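An afternoon at Iltulis: grippers, maps and a lot of tea

I'd been promising Ita Cronin I'd come and see what her lot are up to at Iltulis, and I finally got the train over in December 2018.

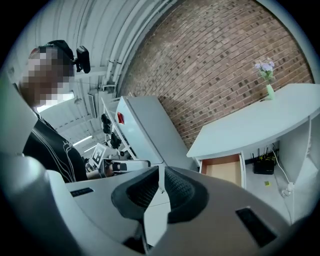 Getting in and getting started

The place is all brick and ducting, with a white fridge in the room where they do their recording (very much my kind of lab). Ita handed me over to Heikki Kettunen, who writes most of the tracking software and talks faster than I can take notes, so forgive any gaps!

What they do is teach manipulation from people. Somebody picks up a gripper, does an ordinary job with it, and the software has to work out afterwards where the gripper was at every moment. The view is very wide, so you get ceiling, walls and desk all at once. I'd assumed that was for seeing the objects, but Heikki says his code is far happier about the bricks. Mortar lines, light fittings, the corner of a shelf: anything that stays put and has an edge gives the mapping something to hold on to.

The square black-and-white markers are for the other half of the problem. When there are two grippers going, each one builds its own idea of where it is, and those two ideas drift apart. If one can spot the marker on the other, the software can pull them back into line. Heikki showed me a plot of the same session before and after that step, and the first one looked like someone had dropped a plate of noodles.

The bit I liked best

Siiri Savolainen does the planning side, and she let me sit with her while a batch went through. It was 400 recordings, and 93 of them got thrown out by the checker. I thought that sounded dreadful. She was quite cheerful about it, as most had failed on timing (two streams out of step with each other) and could be fixed with a re-run. Her tool is called Jitamano, and you drag a slider along and watch the gripper path redraw itself, with the dodgy stretches in red. I played with it for far too long.

We had a good argument about curved lens models over lunch, which I lost. Siiri wants the policy trained on the raw round pictures, Heikki wants them flattened first, and Ita wants them both to write it down so she can stop hearing about it.

If you go

Ask for the planning demo early, as the machine it runs on gets grabbed for training later in the day. They're having visitors again in May and I've already put my name down.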